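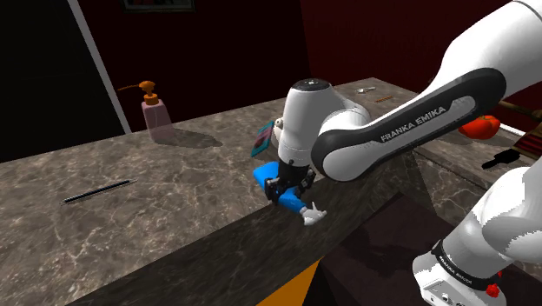 ## February – worktop sealer, second go

Muthoni mixed 50 ml Clusier into 700 ml water. Two thin coats on the offcuts, wiped off after ten mins. Left half bare to compare.

- Coffee, lemon juice, oil – 300 microlitres each, under cups
- Lemon etched both halves. Sealer no help agianst acid, same as last time
- Oil mark on bare half only
- 200 grit before coat one is too coarse, leaves haze

Dénes wants the Cavex paste tried on the etch marks. Need more cloths, and lables for the offcuts.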